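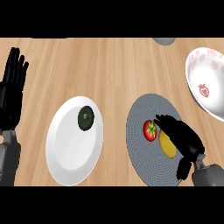

Setting up the two-hand table cell in simulation

These steps are for the Fenlow cell with the plate, the round placemat and the bowl. Do them in order the first time. After that you can start at step 3 unless someone has changed the arm mounts.

1. Load the cell

Open the Fenlow project and pick the table layout. Wait for both arms to finish loading before you touch anything. If a hand comes up without its forearm, close the project and load it again – moving it by hand will leave the joint offsets wrong.

2. Check the arm bases

Select each base and compare its position with the values in the Mustar sheet. The limit is 5 mm. Titilayo Iyamu keeps the sheet up to date, so send her any change you make.

3. Park the left hand

Set the left hand open, fingers up, palm toward the viewer. It should stand beside the oval plate without touching it. Leave a strip of bare table between the two, or the contact checker will log a hit on every run.

4. Place the items

The tomato and the yellow item go side by side on the placemat, tomato on the left. The round green item goes on the plate, near the rim. The bowl stays empty at the upper right. Let everything settle for 800 steps. If the tomato is still rolling after that, raise its rolling friction a little and settle again.

5. Bring in the right hand

Move the right hand in from the lower right with the back of the hand up and the fingers together. Stop when the fingertips are at the tomato. It is fine for the hand to hide part of the yellow item from this view. Check the thumb from the side view as well, as it hangs lower than the palm and can catch the mat.

6. Close and test

Close the fingers slowly and watch the contact readout. Lift, hold, then put the tomato back down. Save the pose only after a clean lift.

If the hand jitters

Halve the time step first. If that does not help, look for a doubled collision shape on the thumb. Suleiman Osagie found one in the September build, and old copies of the hand file still have it.

Contact: Skinner Lab help desk, ext. 148 | © Skinner Lab | Back to top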